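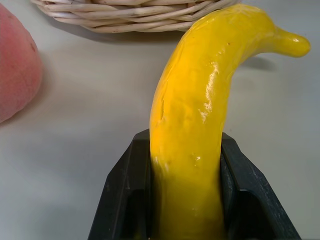

Playtesters wanted: Gurkent, a smuggling game with far too many ferries

Posted 27 May 2024 by Ziston, Vukbridge

Ziston is a small game studio above a tire shop in Vukbridge. For the past four years we have been making Gurkent, a third-person action game about a customs inspector who inherits her brother's smuggling debts and, with them, his boat. We think it is good. We have also been looking at it for four years, and would like to hear from people who haven't.

We're looking for playtesters to spend time with the middle part of the game, in our office, in a chair, with a controller. You will be paid in money.

What the game is

You play Inspector Dalca, who owes a great deal to a man called Chu. Chu runs the harbor, the fish market and most of the weather. You work for him at night and pretend to investigate him by day, and the two jobs share one inventory screen. There is shooting, though less than the trailer suggested. There is driving, mostly of boats, and one tractor. There is a bribery system that our lead designer, Nhung Lã, describes as elegant and that the last group of testers described in other terms.

Players who have been through the opening hours seem happy with them. The ending is locked, voiced and paid for. What worries us is chapters five through nine, where the map opens up, Chu stops calling, and a surprising number of people sail to the northern lighthouse and stay there. The lighthouse has nothing in it. We have put up a sign saying so and they go in anyway.

Who we want

People who play action games regularly and finish some of them. Also people who play action games regularly and abandon them in the middle, who are frankly more useful to us here.

People who have never played an open-world game and wonder what everyone sees in them. We are holding places for you, and you don't need to practice first. Please don't practice first.

You must be 18 or over. The game has violence, swearing, gambling, and a long conversation about import tariffs that cannot be skipped in the current build. You should be able to read English subtitles comfortably from a couch, because a fair amount of the harbor dialogue is recorded over diesel engines and the mix isn't finished.

You don't need to be good. We have a man in-house who is good, Cường Ngô, and he has not been able to tell us anything about difficulty since the second year.

If you play with remapped buttons, one hand, an adaptive controller, or the screen set to a contrast that makes the rest of us squint, say so when you write. We'll set up a station to match before you arrive. The accessibility menu is new, and we would like to find out what's wrong with it from someone who uses one.

Who we can't take

Anyone working at another studio or publisher, for the usual dull legal reasons. Anyone who reviews games for a living, likewise, though we'd love to see you later. Relatives of the team, who are too kind. One uncle in particular. 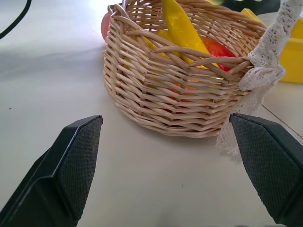 What happens on the day

Sessions run four hours with a break in the middle. You'll get a save file at the start of chapter five, a one-page summary of the story so far, and a pair of headphones. Then you play. Somebody from the team sits behind you taking notes and is under strict orders not to sigh.

We ask you to talk out loud as you go, if you can bear it. Short remarks are fine. "Where is the boat" has been one of the most productive sentences in this studio's history. If talking makes you play worse or feel foolish, tell us, and we'll do a longer chat at the end.

Afterward there's a questionnaire and a conversation with Nhung, who will ask what you thought was going on in the plot. Please tell her what you really thought. A tester in February believed until the credits of chapter eight that Chu was the inspector's father. We checked the script and could find no line that ruled it out. There is now a line.

We record the game screen, your controller inputs and your voice. We don't film your face. The recordings stay at the studio and are deleted once the game ships.

The build is unfinished. It will crash, probably when you're enjoying yourself. Ferries sometimes leave without their lower halves. There are currently 765 open bugs in the tracker, and you don't need to report any you find unless they are funny or cost you progress.

Pay and practical matters

The fee is $400 for the full program, which is 2 sessions held at least a week apart. We need the same people both times, so please only apply if you can make both. If you come once and vanish, we'll pay you half and assume the lighthouse got you.

Travel inside Vukbridge is covered with a receipt. Lunch is provided. Tell us what you don't eat. Coffee is also provided, and we accept no feedback on it.

The office is one flight up, with an elevator at the back of the building through the tire shop's yard. The elevator is slow and works. The noise from downstairs stops in the evening, so ask for a late session if pneumatic wrenches bother you.

You'll sign a confidentiality agreement. It says, in three pages, that you shouldn't talk about the game or post pictures of it until it's out. You may tell people that you tested something. You may look mysterious about it.

Testers are listed in the credits under whatever name they choose, within reason. Credits run after the harbor fire and are quite long, as the composer insisted on a waltz.

How to apply

Write to the playtest desk through the contact form on the Ziston site and put "Gurkent middle" in the subject line. Tell us your age, what you play on, when you're free, and the last game you gave up on and why. That final answer is the one we read first. A paragraph or two is plenty. Our previous call brought in around 1,000 messages, several of them longer than our design document, and one with maps.

We don't need a résumé. If you are after a job in testing, those are posted separately, and having been a playtester here neither helps nor hurts.

Everyone who writes will get a reply, including the people we can't fit in. If you hear nothing, check your spam folder, where messages from us with the word "smuggling" in them tend to end up.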